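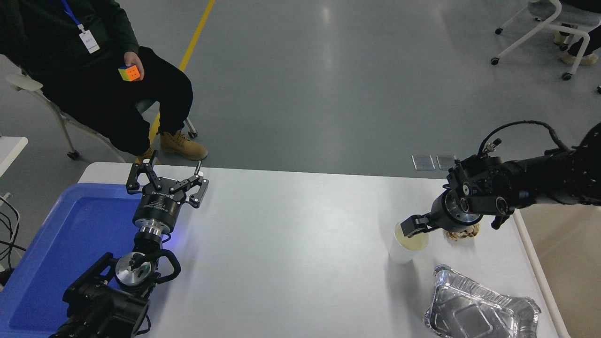 Figure 6.1 Two-arm workstation during a table task. The right gripper is lowered around a translucent cup of pale yellow liquid; the left gripper is open near the edge of the blue tray.

Chapter 6
Chores as Engineering Problems

By Hendrik Engelbrecht and Fatima Jacobs
Chapter revised in June
Print this chapter | E-mail this chapter

This site uses cookies to remember your place in the text. Accept | Manage settings

6.1 The question of readiness

Chapters 4 and 5 treated grasping as a problem of contact geometry and force. The object was known, its position was known to within a stated error, and the task ended when the object had been lifted. Chores seldom end there. A cup that has been lifted must be carried level, set down in a suitable place, and released without being pulled over by a finger that sticks to the rim. The table must then be in an acceptable state, and the meaning of "acceptable" is usually left to whoever eats at it.

This chapter asks whether present machines can do household and shop-floor chores. The short answer is that they can do many of them some of the time. The remainder of the chapter is concerned with making that answer precise enough to be useful to an engineer who has to sign for an installation.

Three terms are used throughout. A skill is a single motion with a defined start and end condition, such as closing the fingers on a cup. A task is a sequence of skills with one goal, such as moving the contents of a table into a tray. A chore is a task that recurs, in a place that is used by people between one occurrence and the next. The last clause matters most. It means that the starting state of a chore is set by people who were not thinking about the machine.

6.2 Why table clearing is a standard case

Table clearing appears in nearly every course on manipulation, and it will be the running case of this chapter. It needs little space, the objects are cheap, and the result can be judged by inspection. It also mixes several kinds of object that call for different handling.

Consider the table in Figure 6.1. The cup is translucent and holds a liquid. Its wall may deflect under finger pressure, and a small deflection raises the liquid level. Behind it lies a small pile of brown food pieces with a crumbly texture, which has no stable shape and cannot be treated as one rigid body. The foil tray is empty, light, and already crumpled, so a grasp computed from the shape of a new tray will be wrong at the rim. Two thin transparent plates lie near the far edge of the table. They return little to a depth sensor, and their low height leaves almost no side surface for two parallel fingers.

Each of these items has been handled in laboratories under favorable conditions. The difficulty lies in having one machine handle all of them, in any order, with the same pair of grippers and no tool change.

Parallel two-finger grippers are a compromise. They are simple to model, tolerate rough use, and can be repaired in a few minutes. Against this, they have no palm, they cannot scoop, and they cannot conform to an irregular pile. Loose food is therefore usually handled by pushing it with a held object, by picking out the larger pieces one at a time, or by wiping. All three methods leave a residue. How much residue may remain is part of the specification and should be written down before any testing is done.

6.3 What counts as done

Published results on chores are hard to compare. The main reason is that success is defined differently from one report to the next. Some authors count a trial as successful if every listed object has left the table. Others require that each object reach its assigned place. A few require that nothing be spilled. A trial in which a cup is moved to the tray and tipped on release would pass the first test and fail the third.

We recommend recording four quantities for every trial:

(a) the end state of each object, against a written list;
(b) the elapsed time, including pauses;
(c) the number of times a person intervened, by hand or by remote command;
(d) the cleanup left for a person afterward, in minutes of labor.

Item (d) is often omitted. It is also the item that decides most purchases. A machine that clears a table in a quarter of an hour and leaves none of the work undone may be worth having in a canteen that closes at 3 p.m. and has the whole afternoon. A machine that takes a quarter of that time and spills one cup per shift may not be.

The worked data in this chapter come from the Grelia bench trials, which Anel Naidoo and Sipho Mokgethi ran on a two-arm station over one winter. The full set holds 2378 trials. The first 200 were used to settle the object list and the scoring rules and are excluded from all tables. Readers who wish to repeat the calculations should take care to drop them, as they were scored under a looser rule for liquids.

6.4 Rates and what they hide

Suppose a machine performs a single skill correctly 99 times in 100. This sounds adequate. A modest clearing task may contain 20 such skills. If failures are independent, the chance that all 20 succeed is 0.99 raised to the twentieth power, or 0.82. Close to one table in five will contain at least one failure.

Two remarks are needed. First, failures are rarely independent. A cup gripped too high is likely to be carried badly and then released badly, and the three faults share one cause. Second, many failures can be recovered. If the fingers close on nothing, the machine can open them and try again, at the cost of some seconds. A spill cannot be recovered in this way. It adds a new task, wiping, that may be harder than the one that failed.

It is therefore useful to sort failures by what they cost:

Class 1. The machine notices and retries. Cost: time.
Class 2. The machine notices and stops. Cost: a person's attention.
Class 3. The machine does not notice. Cost: whatever follows.

Class 3 failures dominate the expense of running a chore machine even where they are few. A plate left on the table because the sensor passed straight through it is a mild instance. A cup judged empty and turned over into a bin is a worse one. Detecting the level of a pale liquid through a translucent wall is treated in Section 6.9.

6.5 Home and shop floor compared

Students often assume that the shop floor is the easier setting. For fixed tasks this is correct. Parts arrive in known positions, lighting is constant, floor markings separate walkways from working areas, and smooth hard floors suit wheels and casters. Most of these advantages come from people having arranged the site around the machine.

Chores on the shop floor do not always share in them. Clearing a workbench at the end of a shift resembles clearing a kitchen table more than it resembles assembly. The objects are mixed, some are waste, some are wanted, and the distinction is not marked on them. When Trinico tried an Imhof arm on bench clearing in its fittings plant, the arm itself gave little trouble. Most stoppages were requests for a decision. Zinhle Maluleke, who kept the shift log, recorded the same query again and again: a part lay outside its bin and the controller had no rule saying whether it was scrap.

The home differs in other ways. There is one user or one family, who did not take a training course. Furniture moves. Cleaning standards vary between houses and between people in the same house. The volume of work is small, so an expensive machine stands idle most of the day. In a plant, 1000 repetitions of a chore may accumulate within weeks, and weak points show themselves early. In a home the same number may take years – long enough for the crockery to have been replaced.

The Ido project took the opposite approach and fixed the object set. Households were given one pattern of cup, one pattern of plate, and one tray, all opaque and all with raised rims. Reliability rose at once. Participation fell as people went back to their own cups. Both results should be kept in mind when reading claims based on a supplied object set.

6.6 One arm or two

A second arm adds cost, weight, and the need to prevent collisions between the arms. It is justified when one object must be steadied while another is moved, when a container must be held open, or when the workspace is wider than one arm can reach comfortably. In table clearing the second arm is often idle for long periods. Its share of useful motion should be measured before it is specified. In the Grelia data the gain from the second arm was greatest for light, easily displaced items, which tend to slide away from a single gripper as it closes – one arm blocks while the other grasps.

Cable routing deserves a note. Cables led along the outside of an arm are simple to replace but enlarge the volume that must be kept clear, and a collision model that leaves them out is incomplete. The loops change shape as the joints turn, so a fixed allowance must be taken at the worst position.

6.7 Plan of the chapter

Sections 6.8 to 6.10 deal with perception of transparent, reflective, and shapeless items. Sections 6.11 and 6.12 cover the planning of sequences, with attention to the order in which liquids and solids should be removed. Section 6.13 returns to the question of readiness and sets out a test procedure that can be completed in one working day. Readers interested mainly in purchasing may go directly to that section, but should first work Problems 1 and 2, which depend only on the rates given in Section 6.4.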